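Ornlow 손목 카메라 인식·접근 계획 소프트웨어

제품 소개 | 기능 | 사양 | 설치 | 릴리스 노트 | 문의

PC 내부처럼 좁고 반짝이는 곳에서 로봇 손을 움직여 본 분이라면 이런 경험이 있으실 겁니다. 시뮬레이터에서는 매끈하게 들어가던 경로가 실제 케이스 앞에서는 몇 센티미터도 못 가서 멈춥니다. 금속 면에 조명이 튀고, 카메라는 손과 함께 흔들리고, 그리퍼 자신이 화면 절반을 가립니다. Ornlow는 바로 그 구간, 그러니까 손끝이 부품 가까이 다가가는 마지막 구간을 맡는 소프트웨어입니다. 저희가 꽤 오래 붙들고 있던 문제이고, 지금도 만들면서 제일 재미있는 부분이에요!

Ornlow는 Caltberg 제어 스택 위에서 동작하는 모듈로, 손목 카메라 영상을 받아 대상의 자세를 추정하고 접근 경로를 다시 계산해 제어기로 넘깁니다. 인식, 계획, 기록 도구가 한 패키지에 들어 있고 각각 따로 켜고 끌 수 있습니다. 이미 쓰고 계신 계획기가 있다면 인식 쪽만 가져다 쓰셔도 됩니다.

주요 기능

프레임 신뢰도 평가
들어오는 모든 프레임에 신뢰도 점수를 매깁니다. 번짐과 포화를 따로 평가하기 때문에 "흔들렸지만 윤곽은 쓸 수 있는 프레임"과 "선명하지만 대상 표면이 하얗게 날아간 프레임"을 다르게 다룹니다. 점수가 낮은 프레임도 버리지 않고 가중치를 낮춰 추정에 반영합니다. 움직이는 동안에는 이런 프레임이 워낙 많이 들어와서, 다 버리면 남는 게 없거든요.

화소 단위 포화 마스크
노출이 넘친 영역은 마스크로 표시되어 특징점 추출에서 빠집니다. 방열판이나 프로세서 덮개처럼 빛을 강하게 반사하는 면에서는 면 안쪽의 무늬 대신 주변 프레임의 모서리와 기판 배선을 기준으로 삼습니다. 마스크 경계값은 실행 중에도 바꿀 수 있으며, 조명을 옮겼을 때 슬라이더를 움직이면서 결과를 바로 확인하는 맛이 있습니다.

자기 가림 모델
그리퍼의 링크와 판을 관절 각도에 맞춰 영상에 투영하고, 가려진 화소를 인식에서 제외합니다. 검은색 무광 그리퍼를 어두운 슬롯으로 잘못 읽는 문제가 이 기능을 넣고 크게 줄었습니다. 나사 머리처럼 작게 반짝이는 부분도 모델에 포함해 두면 기판 쪽 특징점과 섞이지 않습니다. 그리퍼 모델은 URDF에서 바로 불러옵니다.

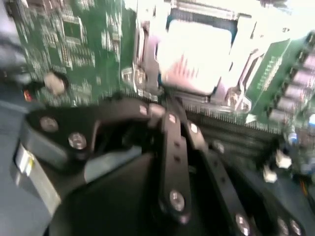 메인보드 위로 뻗은 그리퍼. 손목 카메라 시점이며, 프로세서 표면은 반사광으로 거의 흰색이다.

접근 경로 재계획
대상 자세가 갱신될 때마다 남은 경로를 다시 풉니다. 처음부터 전체를 푸는 대신 현재 속도와 가속도를 이어받아 뒷부분만 고치므로 손이 덜컥거리지 않습니다. 소켓 레버, 커패시터, 메모리 슬롯, 커넥터처럼 건드리면 곤란한 요소에는 개별 여유 거리를 줄 수 있습니다. 케이블은 솔직히 까다롭습니다. 강체로 취급할 수 없어서 지금은 부피가 있는 금지 구역으로 잡는데, 얇은 선이 여러 가닥 늘어진 경우에는 구역이 필요 이상으로 커지는 일이 있습니다. 다음 버전에서 제일 먼저 손보려는 부분입니다.

Quan 재생기
기록 파일을 열어 영상, 관절 상태, 추정 자세, 계획 경로를 같은 시간축에 놓고 돌려 보는 도구입니다. 한 프레임씩 넘기면서 그 순간의 신뢰도 점수와 마스크를 겹쳐 볼 수 있고, 설정을 바꿔 같은 구간을 다시 계산한 뒤 두 결과를 나란히 비교할 수도 있습니다. 개발팀 안에서는 사실 이 도구를 가장 많이 씁니다. 로봇 앞에서 몇 번씩 같은 동작을 반복하지 않아도 되니까 하루가 훨씬 길어져요.

사양

현재 버전: 2.1
제어 루프 주기: 1000 Hz (Caltberg 제어기 기준)
동시 추적 대상: 최대 8개
기본 제공 부품 템플릿: 51종 (소켓, 슬롯, 커넥터, 커패시터, 브래킷 등)
재생기 이벤트 표식: 기록당 최대 100개
카메라 입력: 전역 셔터 및 롤링 셔터, 컬러 또는 흑백
그리퍼 모델: URDF
인터페이스: C++, Python, ROS
운영체제: Ubuntu 16.04 LTS
설정 파일: YAML
기록 형식: rosbag 및 자체 압축 형식

롤링 셔터 카메라를 쓰실 때는 라인 지연 값을 꼭 넣어 주세요. 비워 두면 보정이 꺼진 상태로 실행되며, 콘솔에 경고가 한 줄 나올 뿐이라 놓치기 쉽습니다.

설치와 첫 실행

패키지를 풀고 설치 스크립트를 실행하면 의존 라이브러리까지 함께 잡힙니다. 그다음 순서는 이렇습니다.

1. 카메라 내부 파라미터를 불러오거나 포함된 보정 도구로 새로 구합니다.
2. 손-눈 보정을 실행합니다. 손목을 여러 방향으로 충분히 기울여 가며 자세를 모으세요. 평행 이동만으로는 회전 성분이 잘 잡히지 않습니다.
3. 그리퍼 URDF를 등록하고 투영된 윤곽이 영상의 그리퍼와 겹치는지 확인합니다.
4. 부품 템플릿을 고르고 요소별 여유 거리를 정합니다.
5. 모의 실행 모드로 경로를 확인한 뒤 저속으로 실제 실행을 시작합니다.

3단계에서 윤곽이 한쪽으로 일정하게 밀려 보인다면 대개 손-눈 보정 문제이고, 손가락을 벌릴 때만 어긋난다면 관절 영점을 먼저 보시는 편이 빠릅니다. 보정 결과는 프로필로 저장되므로 카메라를 다시 고정하지 않는 한 매번 할 필요는 없습니다.

호환성

Vonamico 계열 제어기에서는 브리지 노드를 통해 연결합니다. 재계획과 자기 가림 모델은 동일하게 동작하지만, 속도를 이어받는 기능은 제어기 펌웨어가 가속도 값을 내보내는 경우에만 켜집니다. 다른 제어기는 공개된 C++ 인터페이스를 구현해 붙일 수 있고, 예제 코드는 설치 폴더의 examples 아래에 있습니다.

GPU는 필수가 아닙니다. 다만 추적 대상이 많거나 고해상도 영상을 그대로 넣는다면 있는 편이 확실히 좋습니다. CPU만 쓰실 때는 관심 영역을 대상 주변으로 좁혀 주세요. 설정 하나로 체감이 많이 달라집니다.

안전 관련 안내

Ornlow의 충돌 여유 거리는 부품 보호를 위한 기능이며 작업자 안전 장치를 대신하지 않습니다. 비상 정지와 속도 제한은 반드시 로봇 제어기와 셀 안전 회로에서 구성하십시오. 기판 작업 전에는 전원을 분리하고 정전기 대책을 적용해 주십시오.

릴리스 노트 (2.1)

- 포화 마스크 경계값을 실행 중에 변경할 수 있습니다.
- 번짐 평가가 회전 움직임과 평행 이동을 구분합니다.
- 메모리 슬롯 템플릿이 비스듬한 시점에서 인접 슬롯으로 한 칸 건너뛰던 문제를 고쳤습니다.
- Quan 재생기에서 긴 기록을 열 때 메모리를 과하게 쓰던 문제를 고쳤습니다.
- 10월에 배포한 2.0의 프로필은 그대로 읽을 수 있습니다. 그 이전 프로필은 변환 도구를 한 번 거쳐야 합니다.

라이선스와 문의

연구용과 현장용 라이선스가 있고 기능 차이는 없습니다. 평가판에는 Quan 재생기와 샘플 기록이 함께 들어 있어서 로봇이 없어도 인식과 재계획을 돌려 볼 수 있습니다. 반사가 심한 부품 때문에 고생하고 계시다면 문의할 때 짧은 기록 파일을 첨부해 주세요. 저희 쪽 설정으로 다시 계산한 결과를 보내 드립니다. 어려운 영상일수록 반갑습니다!

최종 수정: 05/12/2018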